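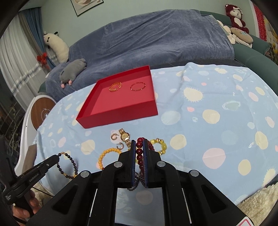 Elle vend des bracelets de perles depuis onze ans, et la première chose qu'elle me dit est que les perles ne l'intéressent pas beaucoup. « Une perle, on la regarde, elle est jolie ou elle n'est pas jolie, c'est vite décidé. Moi je pense surtout au fil. » Son atelier s'appelle Flakel et il se trouve à Draveck, au premier étage d'une maison où le rez-de-chaussée est occupé par un réparateur de vélos. Elle a préféré que son nom ne soit pas écrit dans l'article, et j'ai accepté.

Nous avons parlé un samedi, après le marché. Elle avait encore son manteau quand elle a commencé à répondre.

Je lui demande d'abord comment on apprend un tel métier. Elle rit un peu. « On casse beaucoup. Mes premiers bracelets, je les donnais à ma sœur et elle me les rendait dans une enveloppe, en morceaux. » Elle avait alors un emploi de bureau chez Brirnel, une maison de vente par correspondance, et elle enfilait le soir, à la table de la cuisine, entre le repas et les informations. Elle a quitté Brirnel au bout de quatre ans. Elle ne veut pas raconter cela comme une décision courageuse : le service fermait, on lui a proposé une autre ville, elle a dit non.

Pour le fil, elle a essayé le nylon, la soie, le coton ciré et l'élastique. La soie reste sa préférée pour les colliers, avec un nœud entre chaque perle. « Si le collier se rompt dans la rue, vous perdez une perle et pas tout. Ma grand-mère exigeait les nœuds. » Pour les bracelets, ses clientes demandent presque toujours l'élastique, qui se met sans fermoir. Elle le tire plusieurs fois avant de commencer. Un élastique qui n'a pas été tiré, explique-t-elle, s'allonge tout seul dans les premières semaines, et on voit alors le fil entre les perles. « C'est la réclamation numéro un. Les gens pensent qu'il manque une perle. »

Je voulais comprendre la question des prix, qui me semble difficile pour une personne extérieure. Un bracelet simple coûte chez elle 40 euros, un collier noué commence à 70. Elle sait que l'on trouve la même chose, ou à peu près la même chose, pour beaucoup moins cher. « Au marché il y a toujours quelqu'un qui me le dit. Je réponds bonne journée. » Elle achète la plupart de ses pierres chez Sýkora, un grossiste qui vend au rang et qui refuse de trier. Elle trie donc elle-même, à la lumière du jour, et elle met de côté les perles dont le trou est mal percé. Ce sont celles-là qui coupent le fil. Dans un grand bocal, près de la fenêtre, elle en garde environ 500, et elle ne sait pas quoi en faire. Une école en a pris quelques-unes.

Est-ce que les réparations rapportent quelque chose ? « Non, presque rien. Mais c'est le travail que j'aime le mieux. » On lui apporte des colliers dans des mouchoirs, dans des boîtes de pastilles, une fois dans un gant. Elle demande toujours si la personne veut garder le même ordre, et souvent la personne ne connaît plus l'ordre. Il faut alors regarder l'usure des trous et la taille, chercher sur de vieilles photographies de famille. Elle a passé une semaine entière sur un rang de grenats, et le résultat ne la satisfait toujours pas.

Sur l'avenir elle parle moins volontiers. Ses yeux se fatiguent, elle travaille avec une loupe depuis l'hiver dernier et ne prend plus les très petites perles. Elle voudrait donner un cours, deux ou trois élèves seulement, à partir d'avril si le propriétaire est d'accord pour la grande pièce. Le contenu est déjà prêt dans sa tête : la première séance entière sera consacrée aux nœuds. « Ils vont s'ennuyer, je le sais. Moi aussi je me suis ennuyée. »

Avant mon départ elle regarde mon poignet et me demande depuis quand je porte ce bracelet. Je dis que je ne sais pas, quelques années. Elle tire un peu dessus, avec un doigt, et me conseille de le lui laisser jusqu'à mardi.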